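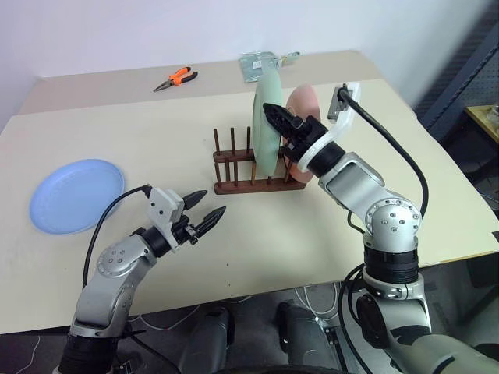

Right arm drifts off the plate rim right before the gripper closes – planner, calibration or policy?

Posted in Manipulation Software, two-arm setups

dowel_and_error

Hi all, long-time reader, mostly a lurker. I'm writing the software for a two-arm tabletop cell and I've hit a wall with plates, so please be kind.

The job is simple to say out loud. There's a wooden rack with dowel posts in the middle of the table, plates go in on edge, plates come back out and get laid flat on the table. The left arm mostly deals with whatever is lying flat, the right arm does the rack. Each arm has a parallel gripper with pointy fingers. The small sensor for the right arm sits up on the curved bracket by the wrist, and there's a head view looking down over everything from behind the arms.

My stack, top to bottom: a segmentation model finds the plates, a pose step fits a disc to each one, Grurness does the motion planning (I'm on the stable branch, not nightly), and then for the last bit before contact I hand over to a learned policy that I trained on teleop demos. The low-level controller is the one that came with the arms and it's happy at 1000 Hz. I've looked at the tracking error and it's tiny, so I don't think the joints are the problem.

What happens: the approach is fine. Really nice, even! The arm comes up from the lower right, slows down where it should, and the fingers line up with the top of the rim. Then at the handover the gripper slides sideways toward the plate behind, and closes either on both rims at once or on the gap between them. If there's only one plate in the rack I almost never see it. Put a second one in the next slot and it goes wrong maybe half of my tries. It's worse when the back plate is the pink one and the front one is the green one, which makes me suspicious, because those are both pretty pale and the blue plate doesn't give me nearly as much trouble.

Things I've already tried:

Redid the hand-eye calibration on the right arm. Twice, the second time on Saturday with a new board. The residual got a bit smaller and the behavior didn't change at all.

Slowed the last segment way down. It still drifts, it just takes longer to do it, which is painful to watch.

Turned off the policy and let Grurness go all the way to contact. This sort of works, but then I bump the neighboring plate, and the planner has no idea what to do when a plate leans a bit in its slot.

Added more demos. I had 1000 and went up to 2000, and the one-plate case got smoother and the two-plate case stayed bad.

I also logged the disc poses during a bad run. The estimate for the front plate is steady until the gripper is close, and then it jumps by what looks to me like one slot spacing. I haven't worked out if that's the cause or if it's just the fingers blocking the view.

So, is this a perception problem dressed up as a policy problem? Should I be retraining, or am I wasting my evenings? I'd like to avoid ripping out the handover if I can, because it took me most of June to get it to stop jerking.

Thanks for reading all that.

rackmaster_flash

had the same thing. it's always calibration. do it again with the arm warmed up, and check that your bracket isn't flexing. ours was mounted with the wrong screws and we chased software bugs for ages

also why dowels lol, use a wire rack, way easier to segment

Setsuko Ikeda

Oh, I know this one, I've lost whole weeks to it! I don't think it's calibration (sorry, rackmaster – if it were, the approach wouldn't line up that nicely and the one-plate case would suffer too). The clue is right there in your log. A pose that jumps by one slot spacing is an identity swap. Your tracker has decided that the back plate is the front plate, and everything downstream is politely doing what it was told.

Think about what the views give you at that moment. Two plates standing on edge are two skinny ellipses, one partly behind the other, and the fingers arrive right in front of both of them. From the head view the back plate is now hidden by the front plate and by the gripper. Your segmentation loses part of one mask, the two masks merge or shrink, and the disc fit goes looking for the best circle it can find. A disc seen nearly edge-on is a horrible thing to fit anyway. The diameter is well constrained, the tilt sort of is, and the position along the plate's own axis is mostly a guess. That axis is exactly the direction you're drifting in.

So my first step would be a really boring one. Freeze the target. When Grurness finishes the approach, take the last pose estimate from before the fingers entered the mask, transform it to the robot base, and hold it there. Don't let the tracker update it again until the gripper has closed. It's a few lines and you'll know within one session if I'm right. If the drift goes away, it was the swap. If the drift stays, then your policy is making its own decision from pixels and you can go on to the next part of my rambling.

You didn't say what the policy takes as input. If it gets the disc pose, the freeze should help a lot. If it only gets camera images then it has no way to know which plate you meant, apart from where the gripper happens to be, and I'd bet your demos contain plenty of both choices. Did the person doing teleop always take the front plate? I went back through my own set and found I'd been grabbing whichever one looked easier, so the policy had learned to average the two. Guess where the average of two plates is! Right in the gap. Going from 1000 demos to 2000 of the same mixture gives you a more confident average, and that matches what you describe.

The fix for that is conditioning. Pass in the target explicitly, either as the frozen pose or as a mask of the chosen plate burned into an extra image channel (I like the mask, it survives small calibration errors better). Then relabel the demos you have. You don't need to record new ones for this, you can look at which plate ended up between the fingers and write that label back to the start of the episode. I did it with a small script in Rosov, using its episode browser to check the odd ones by eye. It was an afternoon of work plus one annoying bug where I had the slots numbered from the wrong end.

Three other things while I'm typing.

The color thing. Pale green and pale pink under bright light in front of a white wall can end up closer than you'd think once the exposure settles, and a light beige table doesn't help you either. Lock the exposure and white balance on both views if you haven't. Auto exposure reacting to a dark gripper coming into view has fooled me more than once. I'd also look at whether your blue plate is really easier because of its color, or because it spends more time lying flat on the table with nothing in front of it. Those are two very different tests and it's easy to mix them up. Try blue in the rack, in the front slot, pink behind it.

The rack itself. It isn't moving, so use it! You know where the dowels are. Fit the rack once at the start while the view is clear (the empty posts on the left end are great for this, they're nice upright lines), and after that a plate can only be in a slot. Your pose estimate stops being a free-floating disc and becomes a slot number plus a bit of lean. I keep a small belief over slots and it takes a lot of evidence to move a plate from one slot to the next. A plate doesn't hop over a dowel by itself in the middle of a grasp, so the filter shouldn't let it. This also takes care of your leaning plates, because lean is now the only thing left to estimate.

And the handover. If it took you most of June to get rid of the jerk, leave the blending alone and only change what you feed it. One check though: make sure the planner and the policy use the same timestamp for the target. I had the planner on the latest pose and the policy on a pose that was 5 frames old, and it gave me a tiny sideways nudge every single time. It looked a lot like drift.

Please report back after the freeze test, I'm curious.

dowel_and_error

Wow, thank you! The policy gets both the images and the disc pose, so I guess I managed to have both problems. And no, my demos are not consistent. I just scrolled through a bunch and I take the back plate whenever the front one is leaning. I never even noticed I was doing that.

Freeze test is in. On the pairs I've tried so far the slide toward the back plate is much smaller, but it's still there on some of them, so I'm guessing the rest is the averaging. The relabel script is next. Exposure was on auto on the head view and locked on the wrist, I have no memory of why.

@rackmaster_flash I checked the bracket, it's solid. The dowels stay :)

tamura_convert

Adding a smaller one for people who land on this thread with a different planner. I'm on Tamura, and there the target pose keeps streaming by default even after the approach is marked done, so "freezing" it in your own code does nothing unless you also switch off the live target in the planner config. Cost me an evening. I believe Eltano does the same but I've only used it on a single-arm cell, so check before you trust me.

Second tip, allow contact between the fingertips and the target plate only, and keep the neighbor as a collision object with a little padding. Too much padding and you get no plan at all with plates in neighboring slots. I ended up at 2 mm and it's been okay. For leaning plates I rebuild the neighbor's collision shape from the last clean view before the arm moves in, and then leave it alone until the plate is out of the rack.

No idea about the learned part, I don't have one.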